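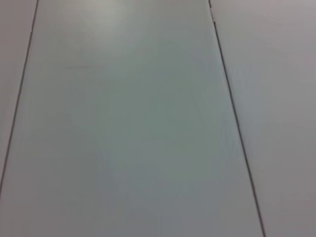
27th December

Dukar wrist camera kit, evaluation unit, second session. Bench as left in November apart from the new mounting plate. Firmware not touched.

Kit as supplied: camera head, clamp ring, flat cable, USB box, one licence for the Kadlec viewer. Ekby's quote covers the same parts plus a spare cable. The clamp ring fits our flange without shimming. The cable is too short to route behind the elbow, so it is tied outside the forearm with two loops of slack. Joint 5 limited in software so it can't wind up.

Job today was the bare-surface view, nothing set out, to see what the detector makes of the background before we give it parts. Pale grey panels, two dark seams converging up the view, camera tipped down slightly.

Auto exposure on. The reflection near the top of the middle panel comes out almost off-white but there is still some tone in it. Manual exposure would be worth trying, though the manual gives the setting in raw units with no table.

White balance is not even. Middle panel reads cool, faintly green-blue; the side panels go slightly pink. Can't say from one view whether that is the panels or the lens correction. Turn the wrist 180 degrees and repeat. If the pink stays on the outside it's the camera.

Soft overall, bit of compression on top. No grain or scratches resolved. The seams are good enough for the line finder, particularly the right one, which has a small sideways step near its top end. The fit treats that as an outlier, fine, but don't use the top part of that seam as a datum. The left seam goes softer further down.

There is a faint short streak on the middle panel, up and left of centre, below the reflection. Barely darker than the rest. Detector ran on default threshold for 1,000 cycles, arm parked, and returned 161 false objects. I had expected them on the reflection. All but 11 were on the right seam, at the step. The streak gave none. Mask drawn over both seams, rerun not done yet.

Viewer dropped the connection 2 times during the run and had to be restarted by hand. The log keeps going, the preview doesn't. Reported to Miloslav Hrubý at Dukar with both log files.

Open:
Wrist turned 180, same pose otherwise.
Rerun with mask, same cycle count.
Ask Dukar for a longer cable and the exposure table.
Wipe the streak and see if it goes.
Grikatham want the kit for their cell after us, no date agreed.

No view on buying until the rerun is in.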